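Wood grain

From the Hustarum Household Encyclopedia, entry by Vittoria Pagano
Last revised 28 July 2021

Wood grain is the pattern you get on the surface of a board, and also the direction the wood fibers run in, which confuses everybody the first time they pick up a hand plane. I use the word both ways in this entry and I'll try to say which one I mean.
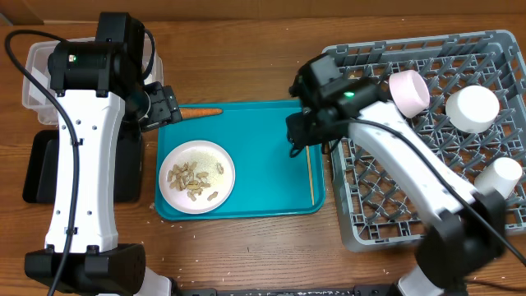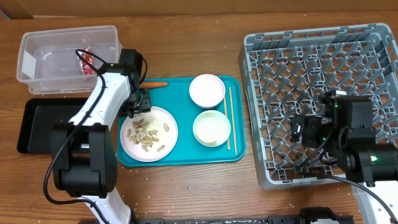 Wooden tabletop with a warm brown grain, two views.

Where the pattern comes from

A tree in a place with real seasons puts on a layer of wood every year. The spring part grows fast and is often paler, and the summer part is tighter and darker. Slice through those layers and you get lines. In the tropics, where the weather doesn't change so much, the rings can be faint or missing, and the pattern comes more from the pores and from color streaks in the heartwood.

Ways of cutting

The same log can give you boards that look like they came from different trees. Flat-sawn boards are cut straight through the log and show those big arches people call cathedrals. I love them, but they do cup more as the seasons change. Quarter-sawn boards are cut so the rings stand up nearly straight through the thickness. They have plain, narrow lines, stay flatter, and cost more (there's more waste at the mill). In oak you also get shiny flecks across the face, called ray fleck. Rift-sawn falls in between and gives the straightest lines of all, so it gets used for table legs a lot.

Figure

Woodworkers say "figure" for anything fancy on top of the ordinary grain: curl, quilt, bird's-eye, burl. Curly maple is the one on the backs of violins. Burl comes from a lumpy growth on the trunk and has fibers going every which way – gorgeous to look at, and a real pain to plane!

Working with it

Fibers hardly ever run perfectly level with the face of the board. If you plane in the direction they rise, the blade slides over them and leaves a shine. Go the other way and it digs in and tears out little chips. When I can't tell, I take one very light pass and listen – a tearing sound means turn the board around.

Sand along the lines, never across, or the scratches will jump out at you as soon as the finish goes on. I do three grits and stop there.

Wood moves a lot across the grain and next to nothing along it. That's the reason old tabletops have slotted screw holes or little wooden buttons underneath. My own top is 30 inches wide and it grows enough in a damp summer that I can feel the edge with my thumb. By October it has gone back.

Finish and color

Oil darkens the grain and warms it up, and water-based finishes leave it paler. I use Jasto oil at home, thin coats, wiped off well, every six months or so. Lay oily rags out flat outdoors to dry, please, as a balled-up one can catch fire all by itself.

Painted grain

Faking grain with a brush is an old trade. The meeting hall in Tarar has pine doors painted up as oak, dated 1799 on the top rail, and I walked past them for years thinking they were the real thing.

See also: Burl; Planes, hand; Shellac; Veneer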